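Prallemden forum > Tooling and planning > Cloth

Grasp width never quite closes on folded fabric, is my segmenter wrong?
Asked 27th November

Hi all! I'm splitting handheld gripper recordings into pick / carry / place for a policy we train in Humon. Blocks and cups segment beautifully. Cloth is a mess. Of 132 recordings, 39 come out with no pick at all, and every one of those is a blanket or a shirt.

My rule is simple: finger gap falls below a threshold and stays there for 200 ms = pick. With a thick fleece in the fingers the gap never gets that low. Two moments from the bed set:

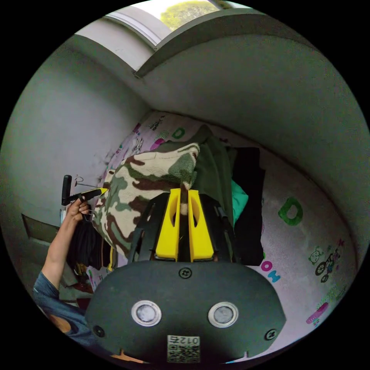
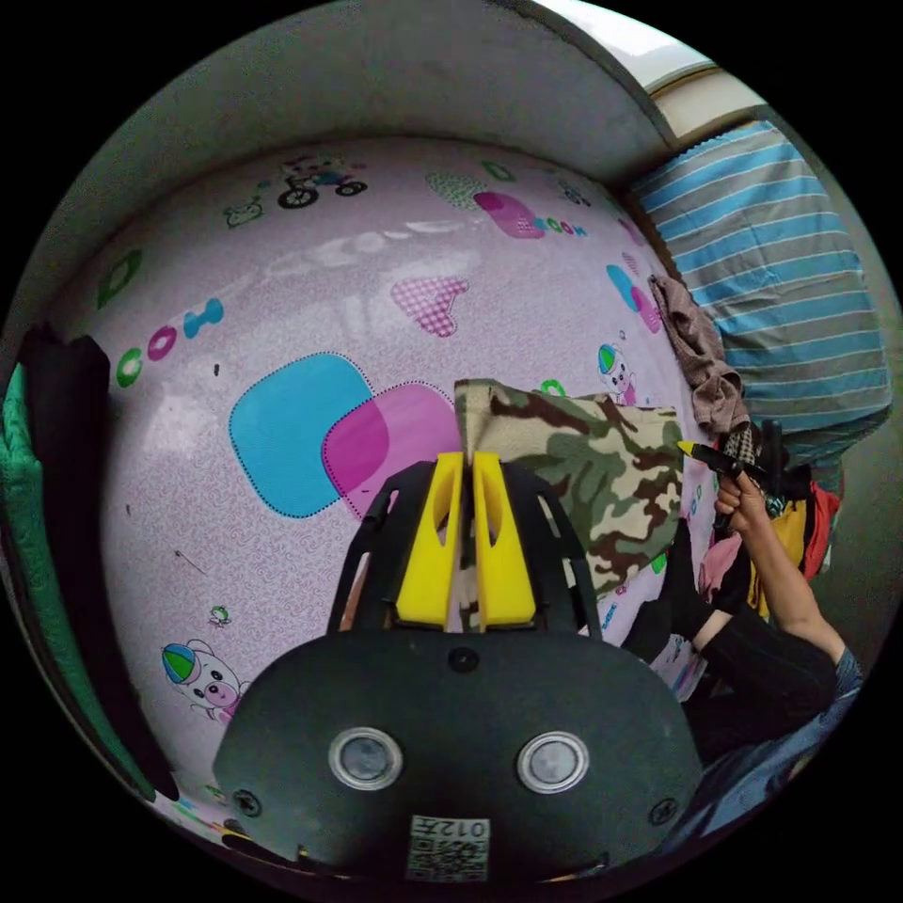 Same bed both times. Fleece between the fingers in the first, camouflage fabric lying beside them in the second.

Lower the bar for cloth only, or is there a cleverer way? I'd love to keep one segmenter for everything.

2 answers

Sisville_tools
Ooh, I like this one! Don't threshold the gap, threshold its speed. Fingers closing on anything, thick or thin, give you a quick drop and then a flat bit. Look for the drop, wait for the flat, and call the start of the flat your pick. The final width stops mattering, so the fleece and a cup go through the same code.

Two snags. Smooth the width signal first or you'll get picks all over the place. And people squeeze cloth twice (I do it constantly), so merge any two picks less than 400 ms apart. We switched in May and I haven't hand-labelled a blanket since, it's lovely.

If your fingers also close on nothing, add a check on the picture between the tips. Even a small classifier does fine there.

maksymiv_fan
what version of the Maksymiv width reader are you on? mine was reading too wide until I recalibrated the zero, might just be that

Comment from asker: recalibrated, still 39. Trying the speed version tonight, thank you both!!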